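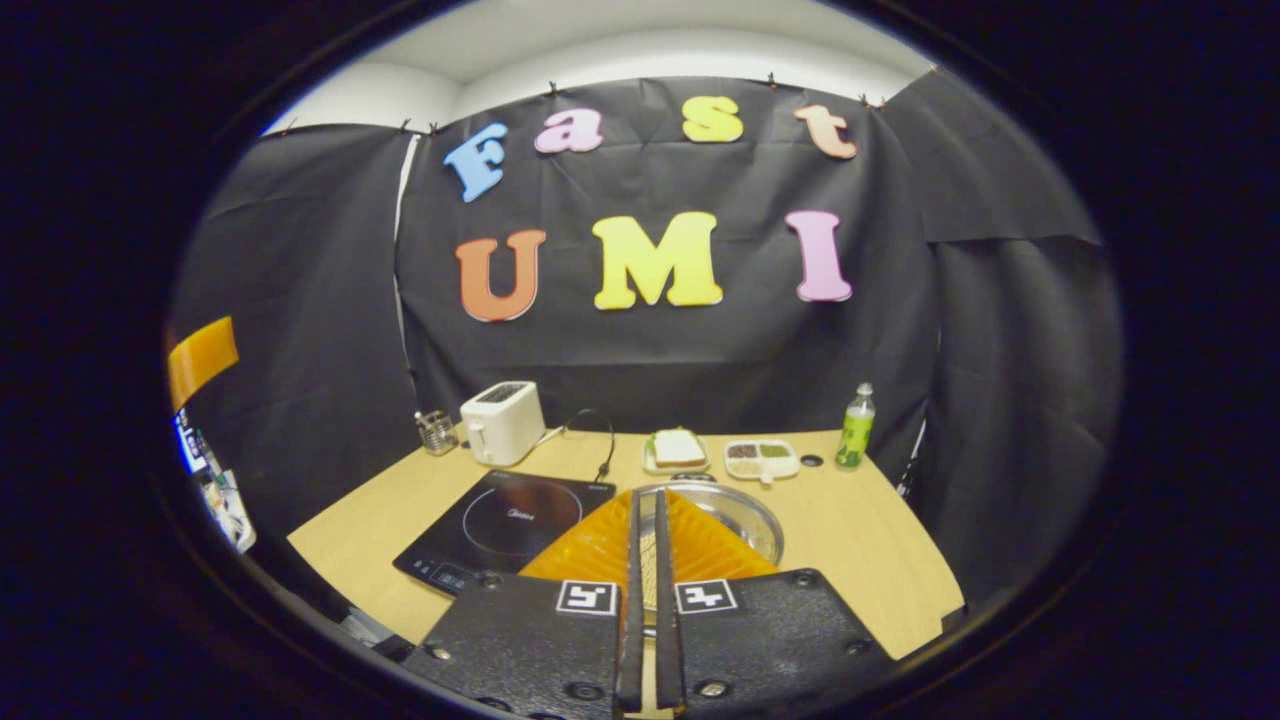 Chapter 7
Letters Made to Be Seen

Before you read

Walk down any shopping street and try, for one block, not to read anything. It is much harder than it sounds. You will get past the first doorway all right, and perhaps the second, and then there will be a bakery with its name over the door and you will have read it before you had any say in the matter. Once we have learned our letters we can't very well put them down again. Sign makers have known this for as long as there have been signs, and a great deal of their craft comes from taking advantage of it kindly.

In the last two chapters we stayed close to the page. We looked at type meant for reading at arm's length, in long stretches, by someone sitting more or less still (on a sofa, if they are lucky). Now we are going to get up and cross the room. This chapter is about display lettering, the big stuff: shop fronts, party banners, stage sets, museum walls, the name of a school over its front steps. The letters here may be painted, cut, carved, molded or simply pinned to a bit of cloth, and they may only have to spell a word or two. You might suppose that would make the job easier. My students generally suppose so, until about the second afternoon.

What you will learn

By the end of the chapter you should be able to choose a letter height for a given viewing distance, judge the contrast between a letter and what lies behind it, space a short word by eye, and explain why a row of mixed colors can look cheerful in one place and muddled in another. You will also have made a small sign of your own, and I hope you will hang it somewhere people will see it.

Words to know

Display lettering: letters made large, for a few words, to be read from a distance.
Ground: whatever lies behind the letters, such as a wall, a board or a curtain.
Value: how light or dark a color is, apart from what color it is.
Counter: the open or closed space inside a letter, like the hole in an "a".
Baseline: the line, drawn or imagined, that letters stand on.
Dimensional letter: a letter with real thickness, which can catch light and throw a shadow.

7.1 A bakery with two signs

Valdis Butkienė painted signs for most of a working life and taught evening classes toward the end of it, and it was in one of those classes that I first heard the story of the Kowalczyk bakery. The family wanted their name above the window in dark red on dark green, which were the colors of the grandmother's apron, and they wanted it in a script with long curling tails. Valdis painted it just as they asked. It was a lovely piece of work. From the sidewalk right in front, you could admire every stroke, and from the other side of the road you could see that there was something or other over the window.

The family lived with it through one January, when the afternoons were short and the trouble got worse, and then they telephoned. The second sign kept the green but put cream letters on it, plain and upright, with the script saved for a little "since my grandmother" line on the door. People began stopping in who had walked past for years, or so the Kowalczyks liked to tell it. I can't prove that the sign did it. They had also started making poppy seed rolls.

What I'd like you to notice is that red and green are about as different as two colors can be, and the first sign still failed. The colors were different, but the values were nearly the same. If you had taken a black-and-white photograph, the name would have sunk into the board like a stone into a pond. Cream and green are a good way apart in value, and it is value that carries across a street.

This is also why pale, sugary colors, which look so weak on white paper, do so well against black. Pink, light blue, yellow and peach all sit toward the light end, and a black ground lets every one of them speak up. You can change color with each letter and the word will usually hold together, provided the values stay close to one another. Drop one navy blue letter into that company and the reader will trip over the gap where it ought to be.

7.2 How tall is tall enough?

There are tables for this, and we'll come to them in section 7.5, but I would like you to begin with your own eyes. Cut a capital letter from stiff paper, tape it to a wall outdoors and walk backward (mind the curb) until you have to work at reading it. Measure that distance. Then come halfway back. The halfway point is a sensible limit for a sign of that size, because your readers will not be standing still and squinting as you were. They will be pushing strollers and looking for their keys.

Lowercase letters need a little thought here. A lowercase "a" or "s" is a good deal shorter than the capital beside it, so a word that begins with a fine tall capital may have most of its letters too small for the job. Measure the small ones and let them decide.

7.3 Thick letters and their shadows

A painted letter is flat and stays the same from morning to night, more or less. A thick one changes. Put a foam or wooden letter on a wall and it brings a shadow along with it, and the shadow moves as the light does. On a pale wall that shadow can be a real help, since it draws a soft dark edge down one side. On a dark ground it mostly disappears, and the letter has to do its work by color alone.

Rounded letters with a dull finish are forgiving. A glossy letter picks up every lamp in the room, and a bright streak across the middle of an "E" can turn it into something else altogether. If you are offered a choice, and the sign is going indoors under spotlights, take the dull one.

Cloth grounds deserve a word of their own. A curtain is quick and cheap, and it hides a great many sins, but it drapes and folds, and letters fastened to it may not sit as level as you would like. Stretch the cloth if you want a crisp baseline. If a bit of a wobble suits the occasion, leave it be. A birthday banner with every letter standing at attention can look rather stern.

7.4 Spacing by eye

Hafiz Pasaribu, who lettered the hall signs at the old Mevine theater, used to set his spacing with a bag of dried beans. He would lay his letters on a table and pour beans into each gap, and if one gap swallowed more than its neighbors he nudged the letters closer. It's a slow way to go about it, and there were always beans on the floor, but it teaches the thing that rulers can't. What we see between letters is an area, and equal distances don't give equal areas. A capital "I" next to a capital "M" makes a narrow, straight-sided gap. A "T" beside an "o" leaves a big pocket of air underneath the arm. Set both pairs the same distance apart and the second will look as though somebody has left the door open.

Try it yourself

You will need stiff paper, scissors, masking tape, a dark cloth or a sheet of dark card, and a bag of beans if you have one.

1. Choose a word of four to six letters with at least one round letter and one straight one.
2. Draw the letters fat and simple, 7 inches tall for capitals, and cut them out.
3. Color them however you please, but keep the values close together. Squint to check.
4. Lay them out on the dark ground and space them by eye. Leave the room for ten minutes, come back, and fix what now looks wrong.
5. Tape them down, hang the sign, and ask a friend to walk toward it from 30 paces and call out when the word becomes clear.

Write down the distance, along with anything your friend misread on the way. Keep your letters in an envelope afterward. We'll be using them again in section 7.5, on a pale ground this time.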